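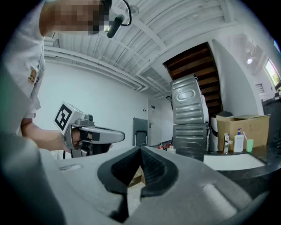 Endar boom headset, black, foam tip
Item 374
£19 each, spare foams sold separately
In stock at our Kiltenitz shop and by post

The maker calls this "studio sound anywhere". We have sold headsets long enough to wince at that. It is a plain speech microphone on a curved boom and it costs £19. If you want to record a singer, close this page and ring us about something else.

What it does fairly well is put a microphone near your mouth and keep it there while your hands are busy. Lean over a bench, look down, turn to talk to somebody by the door, and the boom comes with you. A clip-on mic doesn't, and a table mic certainly doesn't.

About hard rooms
Most of the complaints we hear about headsets are really complaints about rooms. Corrugated metal overhead, bare white walls, a staircase going up one side, one chair and nothing soft anywhere: you will hear all of that in a recording. The box says "cancels room echo". We tried it under a metal roof and it did no such thing. The echo was quieter than with a laptop microphone on the table, and that's as far as we would go. Moving the boom in a little made more difference than anything printed on the packaging.

If your room rings badly, spend your money on a rug first.

The foam
Leave it on. It takes the edge off breath noise and the popping on P and B. The leaflet claims it is good for outdoor use "in all conditions", and we don't believe it. A light breeze was fine. Anything that moved the bushes outside our window could be heard as a low rumble.

The foams come off too easily for our liking and roll under things. Buy a spare when you order and save yourself the postage.

Fitting
1. Put the headset on before you plug anything in.
2. Bend the boom so the foam sits at the corner of your mouth, a little below the lip. Straight in front is wrong, whatever the drawing on the leaflet shows.
3. Tip your head right down, as if reading something on the floor. If the foam touches your chin or collar, bend it out slightly.
4. Run the lead down your back and clip it to your shirt.
5. Record a minute of talking and play it back before you start the real job.

Comfort
"All-day comfort" is on the box too. Jerome Quiambao from our workshop wore one through a Monday shift and had taken it off by mid-afternoon with a sore spot above his left ear. Ustyna Zinchenko wore the same one the next day and forgot it was on. It depends on your head. The band is stiff at first and loosens a bit with use.

Details
Colour: black
Boom: bends, fits left or right
Lead: 2 m
Plug: 3.5 mm, single
Weight without lead: 19 g
Guarantee: two years from the maker, boom and lead only

The guarantee leaves out the foam and the headband. We have argued with Endar over the headband and got nowhere.

Should you buy the dearer one?
The Doucet headset has a softer band and a lead you can replace yourself. Played side by side, two of us preferred its sound and the rest couldn't pick it out. For notes, calls and spoken commentary, keep your money. If you wear a headset every working day, the band alone may be worth paying for.

Returns
Unworn headsets can come back in the original box. Once the foam has been used we can't take it, so please try the fit with the foam still in its bag.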